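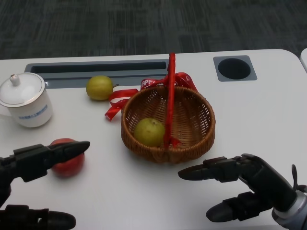 ### 4.2 Changes in the work of the reception staff

The second part of the study was done in May at the Plomgate office of Kauppinen, where gift baskets for visitors are prepared by the reception staff. Before the robot came, one person did the whole basket alone, between telephone calls. Now the fruit is placed by the robot and the person does the ribbon, the label and the final check.

**Figure 3.** Basket filling at a white office table. One pear is in the basket, one pear and an apple are on the table, and the left robotic hand is over the apple.

We interviewed 2 employees and observed 78 baskets. Both employees told that the work became lighter for the hands but more divided in the mind. Zoia Tkachuk, who has prepared baskets at this office for 3 years, described it in this way: "Before, I was thinking about the basket. Now I am thinking about the basket and also about the robot." She also moved her telephone calls to the morning, so that she can be near the table when the robot works.

A question which we did not expect was the order of the fruit. The staff were used to choose it by eye and to change it when the colours did not look well together. With the robot the order is fixed in advance, and a change must be asked from the technical support of Hukel. In the first weeks the employees often corrected the fruit by hand afterwards. This extra work was not included in the time plan of the company, and it is similar to what we saw at Flerness (Section 4.1).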